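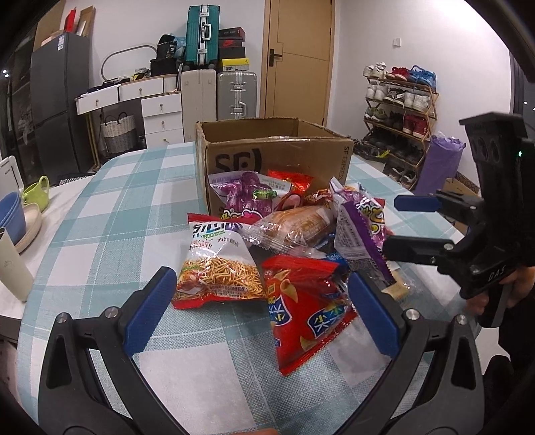 Snacks on the plaid tablecloth, crispy fried noodles included.

Join the Muli Snack Tasting Panel

Do you have opinions about crunch? We'd love to hear them! Muli is looking for 15 people to taste packaged snacks from near and far and tell us what they think, in their own words. You don't need any training, just a good appetite and a willingness to say "too salty" out loud.

The panel meets on four Saturday mornings in July at our Grarnov kitchen. Each session runs from 9 to 11, with plenty of water and plain crackers between rounds (and coffee afterward - people tend to stay and talk).

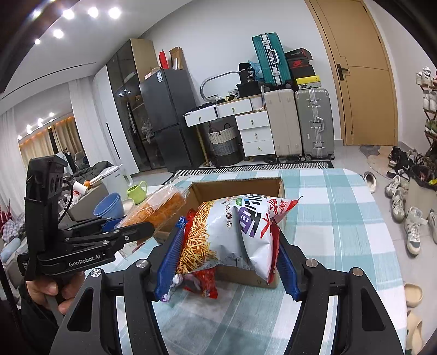

You should be 18 or older and free for all four dates. Many of the snacks contain wheat, peanuts, soy or sesame, so please sit this one out if you have a food allergy. Tasters get a Pramenard grocery card after the last session, plus a bag of favorites to take home.

To apply, send a few lines about the best snack you ever ate to Chepkoech Massawe at the Muli front desk. We're excited to read them!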